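Notebook, glass rack task, Fri 27 August

Bench 2, Plurnerine cell. Present: me, Ans Van der Linden for the first half, then on my own until closing.
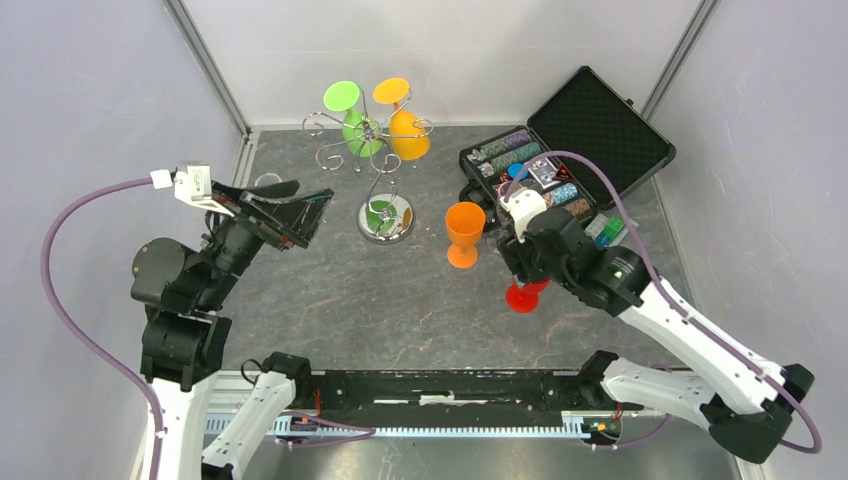 Carried on from the page before. The summer project report wants one two-arm task done properly, start to finish, and we settled on hanging wine glasses on the rack. The rule we gave ourselves: each glass goes on a hook by its foot, upside down, and it only counts if it stays there after both arms are back at home position. No hand corrections once the run has started. If a glass has to be touched, the run is written down as a fail, even if everything else went well.

Rack stays near the back center. I tried it closer to the front rail this morning and both arms had to fold up so tightly that the elbows hit the soft limits before the gripper was anywhere near a hook. Moved it back and left it there. The position is now marked with a pencil cross on the tabletop, which is hard to see against the veins in the pattern. Tape would be better. Buy tape.

Teleop runs first. Ans drove and I kept the log. The first run was thrown out, wrong config file loaded (mine from August 4 or so, before we changed the gripper limits). After that we got 8 good ones in a row, which is the longest streak so far. Ans has a much steadier hand than I do on the approach. I tend to come in too high and then drop, and the foot of the glass catches on the curl of the hook.

Things noticed while logging:

The right arm does nearly all the work. Glasses that start to the right of the rack are natural for it, and the left arm ends up waiting with the gripper open. If we want to call this a two-arm task in the report, then the left arm needs something to do. Ans suggested starting one glass on the left side in every run. I would like to try the left arm steadying the rack while the right one hangs the glass. Not decided. Both can be tested next week.

Grip on the bowl works better than grip on the stem. With the stem the glass turns between the fingers as soon as the foot touches anything. With the bowl it stays put, but the gripper then hides most of the glass from its own camera, so the last bit has to be done from the fixed view. Whoever drives should look at the fixed view from the halfway point on. I have added this to the driver sheet.

Orange is a problem for the color picker. Red and orange get mixed up when the ceiling lights are on full, and the script then sends the arm to the wrong glass. Green has never been missed. I widened the gap between the two hue ranges and it got better, though I only ran it a few times. Sturkus from the other bench group says to stop using hue thresholds altogether and label glasses by start position. That would be less work. It would also mean writing the start positions down correctly every time, and we have not been good at that.

The rack moves. When a glass is pulled down even slightly after hooking, the base creeps toward the back wall. By the end of the session it was 11 mm off the pencil cross. I pushed it back between runs from then on and wrote that in the log. Rubber feet or a square of drawer liner under the base should fix it.

Cable on the right arm: check the slack before each run. It loops wide when the arm reaches toward the back, and I don't want it dragging over things on the table. Two more clips on the forearm would hold it closer. Cifuentes had a bag of the small ones in the drawer under the printer, ask.

Afternoon, alone. Ran the replay script on the good teleop runs to see if they come out the same way twice. Mostly yes. One of them released early and the glass came off the hook and rolled. They're plastic, no damage. The timestamps on that run have a gap in the middle, so I suspect the recording and not the arm. Marked it as suspect in the log, not deleted.

The log is at 1,002 lines and getting slow to open on the bench laptop. Split it by session. The old part goes in the Wurkport folder with the July data.

To do
Tape for rack position
Something non-slip under the base
Cable clips, right forearm
Decide left arm job with Ans
Delete the old config file from the bench laptop so it can't be loaded again
Redo color test with half the ceiling lights off

Arms parked and powered down, e-stop pressed in. Key is back on the hook by the door.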